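Keeping a pair of hand grippers honest: a technician's week at Lornora

The workshop at Lornora is a front room with a polished stair up one side and too few power points. The technician who looks after the hand-held grippers there has been in the job since January and asked to be described only by trade. We spoke on Thursday, September 4, 2025, between the morning start-up and lunch.

The grippers come in pairs. An operator holds one in each hand and does ordinary chores with them, and the recordings go to Pinport, the firm that trains the robot arms. Each unit has a pair of moving jaws, a cube of printed markers under the jaws, and a handle with a trigger.

"The operators think about the jaws, and I think about the cube," the technician said. "If the cube has shifted a millimetre on its mount, the jaws will open and close beautifully and everything you record is still off."

Start-up

Each pair is powered on before it is handed over. The technician looks for the green light on both units, then checks that the cables run clear of the operator's wrists.

"I like them to stand up and hold both units out in front, about waist height, and look at them. You get the two cubes in view together and you can see straight away if one's dead or sitting crooked. Then they look at the floor and work out where their cables are going. We've had people step on them." 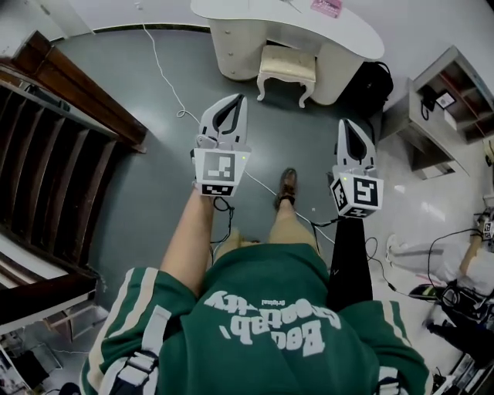
Cleaning the markers

The faces of the cubes are wiped with a dry microfibre cloth at the end of each day. Alcohol was tried in the first month and given up.

"It lifted the black on two of the faces. You could hardly see it by eye, just a bit of grey along one square, but the tracking dropped out whenever that side came round. I had to reprint the lot."

Glare is the other trouble. The floor is glossy and the ceiling lights are strong, so the replacement faces are printed on matt stock. A roll of the glossy stuff is still in the drawer, with a note on it saying not to use it.

Jaws and springs

The jaws are opened and closed by a small linkage that the technician strips down every 200 hours of recording. Pellegrini, the supplier, sends the pins and springs in bags of 100, and the springs wear first.

"You feel it in the trigger. It goes soft at the start of the pull. Operators don't always report it, they just squeeze harder, so I ask them when they hand the gear back. If one side's softer than the other I change both springs. Otherwise they'll spend the next day telling me the new one's too stiff."

After a strip-down the jaws are closed on a feeler gauge at the tips and again halfway down. If the gauge slides at the tips, the linkage comes apart again. There is no adjusting screw on this model, and the technician would like one.

Cables

Cables account for most of the faults in the log, which stood at 376 entries on the day of our visit. The usual break is just behind the connector at the base of the gripper, where the cable bends every time the operator turns a wrist.

"I put a loop in there now and tie it back to the handle. It's ugly. It also stopped me soldering every second evening."

A suspect cable is swapped whole and tested later at the bench, with the technician flexing it by hand while watching the meter. Anything that flickers goes in the bin, even if it comes good again afterwards.

Calibration

Once a week both units go into a jig that was made for the purpose at Brarnimura, the small machine shop that also does the handle repairs. The jig holds each gripper by the body with its cube facing a fixed camera. The software compares the measured position with the stored one and gives a pass or a fail.

A fail usually means a loose cube. There are four screws, tightened in a cross pattern with a small torque driver, and a dab of thread locker on each. The pair then goes back in the jig.

"If it fails twice I pull the recordings back to the last good check. We had 3,403 clips on hold once over one screw. Most of them were usable after the offset was corrected, but it took me until the following week to be sure of it."

Asked what would make the work easier, the technician named a keyed connector, a spare jig and more bench space. The spare jig has been ordered.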